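I have made hats on and off since my aunt taught me, and for most of that time I stored them badly. They sat in stacks on top of the closet, and every August when I took them down the crowns had gone soft and the brims had picked up waves. This year I decided to sort out the back bedroom and give the hats proper heads to sit on.

A new display head from Kastia costs more than I wanted to pay, and I needed 4 of them. Domenica Fuchs, who I know from the felt class in Clundetstead, had foam ones left over from a shop that closed. She let me have them for the price of lunch. They were plain foam, no faces to speak of, and very light. A felt hat will slide right off bare foam if you bump the shelf.

So I covered them. I tried an old sock first and it left a ridge at the crown. Then I tried a layer of gray-white fiber, the same fluffy stuff I use for padding, and that worked much better. The hat grips it and the shape underneath stays round. The trouble is that it sheds. I put a black hat on it for one night and spent the next evening with a lint roller. 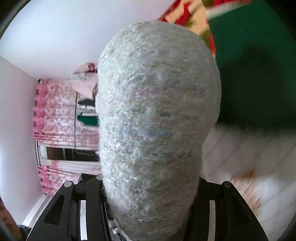
Plastic wrap took care of most of the shedding. I use the ordinary kitchen kind, pulled tight, starting at the forehead and going around and down. If you start at the chin it bunches at the top and you get lumps under the hat. I go around a few times and press the loose end flat with my palm. It sticks to itself well enough that I have not needed tape.

The bottom is still a problem. Tufts work their way out at the neck, and I have not found a neat way to close it. Domenica ties hers with ribbon. I may do the same, or I may leave it, because the neck doesn't touch the hat anyway.

One warning about the wrap - it does not breathe. I would not put a damp hat over it. When I block a hat with steam I use the wooden block from Rüegg, let it dry overnight, and only move it to the foam head the next day.

The room itself is coming along. I kept the pink walls and the pink curtains. My sister thinks they should go, but they were here when we moved in and I like the ruffles. Sun is hard on dyed felt, so the hats are going on the far side, away from the window. I still have to put up the shelf. I bought brackets from Zalteo and the screws that came with them are too short for this wall.

Next is the straw hats, which need a wider head than any of these. I have been thinking about adding more fiber at the sides before I wrap. If anyone has done that and it held its shape, let me know in the comments.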